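How to remove yellow stain from a white table top?

Asked by Amra Nedeljković in Cleaning and Surfaces
249 views, 2 answers

Hello everybody. I have a white table in my work room, bought used in January. The top is smooth and I don't know the material, the seller did not know it also. Near one corner there is a yellow stain, maybe from tea or from curry. I tried dish soap and warm water, two times, and it became a little lighter but it stays. I am afraid to use something strong and lose the shine. What should I try first? 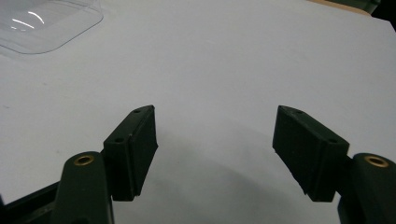
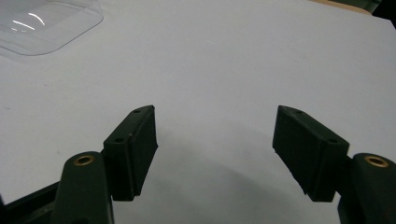 White surface, both pictures

Reading time: 2 min

Answer by Henryk Szczepańska
12 people found this helpful

Start with baking soda. Mix it with a small quantity of water until it is like toothpaste, put it on the stain and leave it for ten minutes. Then wipe with a soft wet cloth, without pressing. Please test before on a place which is not seen, for example close to the back edge. If the test place becomes dull, stop.

For curry I had good result with sunlight. My kitchen table in Grenum had a spot from turmeric, and after three days near the window it was almost gone. Of course this depends on how heavy is your table.

Do not use the rough side of the sponge. I made this mistake on a shelf and the scratches collect dirt until today.

Answer by Milagros Arroyo
1 person found this helpful

bleach

Comment by Lejla Lazarević: Which bleach, and how much water? If the top is painted, this can make the yellow worse. I would wait with it.

Comment by Amra Nedeljković: Thank you Henryk, I did the baking soda this evening at the back edge and it is still shiny. Tomorrow I try on the stain.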